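Siment Storage Bin - Owner's Guide

Section 4: Setting Up, Loading and Cleaning the Bin

14 shares 4 comments

This section covers the large open-top metal bin. Read it through once before you start. If your bin came with a lid or a divider kit, see Section 6.

4.1 Choosing a place

1. Pick a flat, steady table or bench. The whole base of the bin must rest on it, with no corner hanging over.
2. Lay the bin down gently. The lower rim can mark a wood surface if the bin is dragged, so lift it to move it.
3. Turn the bin so the sloped inner panel is at the back, away from you. Small items that land on the slope are then easy to see and reach.
4. Press down on each corner in turn. If the bin rocks, move it or shim the table legs.

Note: The holes in the bottom are part of the bin. Leave them open for everyday use. Do not store liquids, powder or loose screws in the bin.

4.2 Loading

1. Wipe out the bin with a dry cloth.
2. Put heavier things in first, on the flat bottom.
3. Set containers upright where you can, with their openings closed.
4. Lay light packages last. Soft packs may rest on the slope, but anything round will tend to roll down to the bottom.
5. Stop loading when items begin to cover each other. A bin used for mixed small goods works best with a single layer - you can see what you have, and nothing gets crushed.

CAUTION: Do not drop heavy items in from above the rim. The bottom will dent, and a dented bottom does not sit flat again.

4.3 Emptying

1. Take out the items on the slope first.
2. Clear the bottom from front to back.
3. Check the corners by hand. Thin, flat items stand up against the walls and are easy to miss.

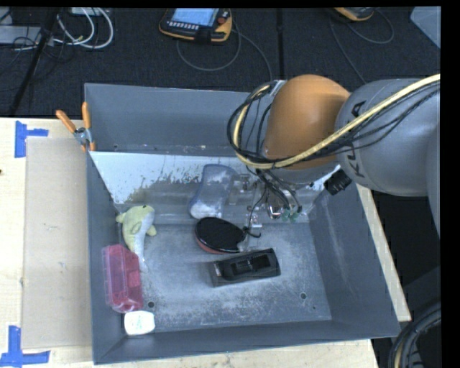 4.4 Cleaning and wear

1. Empty the bin completely.
2. Wash the inside with warm water and a little dish soap. Use a soft sponge on the slope.
3. Rinse, then dry with a towel. Do not leave water standing around the holes.
4. Run a gloved finger along the lower part of the slope and feel for raised flakes. Rub them down with fine sandpaper and wipe away the dust.

Scratches and cloudy scuffing on the bottom are normal with use and do not affect the bin. Long scrape marks on the side walls are also normal. Replace the bin if an edge is split or a hole has torn wider.

CAUTION: Do not use steel wool or oven cleaner. Both strip the finish.

Touch-up paint is sold under part number 19. Let it dry for 17 hours before you load the bin again.

Guide revised March 25, 2020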